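Home > Around the House

Storing and reusing cardboard boxes

We use cookies to remember your preferences. By continuing to read you accept our cookie policy.

Most households have more cardboard coming in than they used to, and most of it goes flat into the recycling the same night. A fair bit of it is worth holding on to for a while. Good boxes cost money when you need them in a hurry, and the ones that come to the door are often stronger than what the hardware shop sells flat.

Which ones to keep

Press a corner with your thumb. If it springs back, keep the box. If it stays dented or feels soft, the board has been damp at some stage and won't take weight again. Give it a sniff as well. A musty box will pass the smell on to anything made of cloth.

Small and medium boxes are the useful ones. A big box full of books can't be lifted by one person, and a big box full of cushions can go in a garbage bag. I keep nothing longer than my arm.

Anything that held fruit or meat goes straight out. So do boxes with a waxy coating, which most councils won't take in the yellow bin either — check the list on the lid.

Opening without wrecking them

Slit the tape along the seam with a shallow blade. If you pull the flaps apart by hand the tape takes the top layer of paper with it, and new tape doesn't hold well on the furry patch underneath. A box cutter set to show only two or three millimetres is enough for any packing tape and won't reach what's inside. An old house key will do the job too.

Cut the tape at the two short ends first, then along the middle. 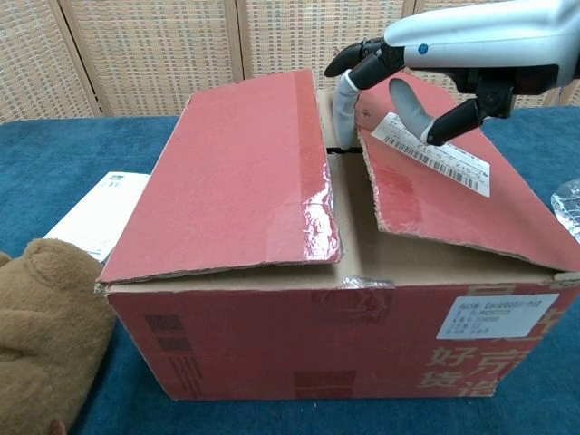

A reader from Dolcombe wrote in to say she never cuts the bottom seam at all until the box is ready for the bin, and stores hers nested one inside the next like mixing bowls. She gets five or six into the space of one and hasn't bought a roll of tape since winter.

Nesting works if you have the floor space. In a unit or a small laundry, flat is better. Cut the bottom tape the same way as the top, fold on the existing creases and stand the boxes on edge behind a door or beside the fridge. Lying down in a pile they bow, and you always want the one at the bottom.

Labels

Take the address off before you reuse a box or give it away. Warm the label with a hair dryer for 26 seconds or so and peel slowly from a corner. If it won't come, stick a plain sheet of paper over it, or black out the name, the street and the barcode with a thick marker. Old barcodes left showing can send a parcel back to where it started.

Tape

Brown paper tape tears by hand and can go in the recycling with the box. Clear plastic tape is stronger in a cold garage but should come off first. Cheap tape of either sort lifts at the ends within a month. We use the Hunico paper tape at home, 48 mm wide, and run it a hand's width down each side. For anything heavy put a second strip across the first.

Where to put them

Off the concrete. A garage floor sweats even in a dry year, and the bottom box will wick it up. A couple of timber offcuts or an old pallet is plenty. Keep them away from the hot water unit.

Silverfish and cockroaches like the glue in corrugated board, so don't keep cardboard in the linen cupboard or the pantry, and go through the pile in October before the weather warms up. For baby clothes, photos or anything you mean to keep for years, use a plastic tub with a lid.

Other uses

Flattened board makes a good weed mat under mulch. Wet it well, overlap the edges by 13 cm and take off every scrap of plastic tape, or you'll be picking it out of the bed for years. Plain brown is best, without glossy printing.

A sheet under the car catches oil drips. Strips cut across the grain make dividers for a drawer, or for glasses when you're moving.

Shared 3638 times | 2 comments

© Stulldale Home Notes | Contact us | Back to top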